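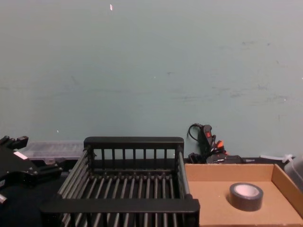
Section 4. Placing and Starting the Droltar Dehumidifier

Read this section in full before connecting the unit to a power supply. The warranty issued by Stoditz does not cover damage resulting from incorrect placement.

4.1 Choosing a location

The unit is intended for indoor use in closed rooms such as workrooms, storage rooms and basements. It may stand on the floor or on a level surface able to bear its full weight with the water tank filled. Allow at least 200 millimeters of open space on every side, including the side that faces a wall. Do not place the unit beneath shelves, curtains or hanging clothes.

Doors and windows should remain closed during operation. A room that is left open to outside air will draw in moisture faster than the unit can remove it – the tank will fill often and the humidity reading will change very little.

CAUTION: Do not operate the unit in a bathroom, laundry room or any place where water may splash onto the housing.

4.2 Before first use

1. Remove all tape and packing material, including the foam block behind the tank.
2. Stand the unit upright and leave it unplugged for two hours. If it was carried or stored on its side, leave it upright overnight.
3. Slide out the tank and check that the float moves freely.
4. Push the tank back in until it clicks.
5. Connect the plug directly to a grounded wall outlet. Extension cords and power strips must not be used.

Note: A slight smell may be noticed during the first day of operation. Air the room and continue.

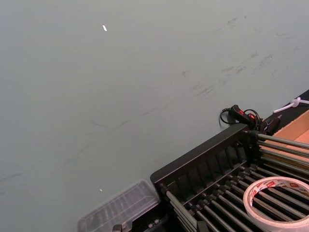 Page 22

4.3 Setting the humidity level

1. Press POWER. The display shows the present humidity of the room.
2. Press the UP or DOWN key until the desired level appears. A setting of 50 percent is suitable for most rooms.
3. Wait for the display to stop flashing. The setting is then saved.

The fan continues to run for a short time after the desired level has been reached. At room temperatures below about 21 degrees Celsius the unit will collect water more slowly, and the defrost light may come on from time to time. Do not switch the unit off while this light is on.

4.4 Using the drain hose

The hose is optional. When it is fitted, water bypasses the tank.

1. Switch off the unit and disconnect the plug.
2. Remove the rubber cap from the drain outlet at the rear.
3. Press the hose onto the outlet and secure it with the clip supplied.
4. Lead the free end to a floor drain. The hose must slope downward along its entire length, without loops.

CAUTION: Water left in the hose may freeze in an unheated room. Empty the hose before cold weather.

Keep the rubber cap and the spare clips in a closed container. They are needed again when the hose is removed, and the outlet will leak without the cap.

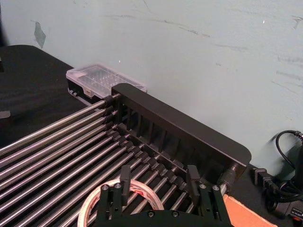

Compartment box with clear lid, kept against the wall.

Replacement caps and clips may be ordered from the Stoditz parts desk. Please state the model number printed on the rating label. For cleaning of the air filter, see Section 5.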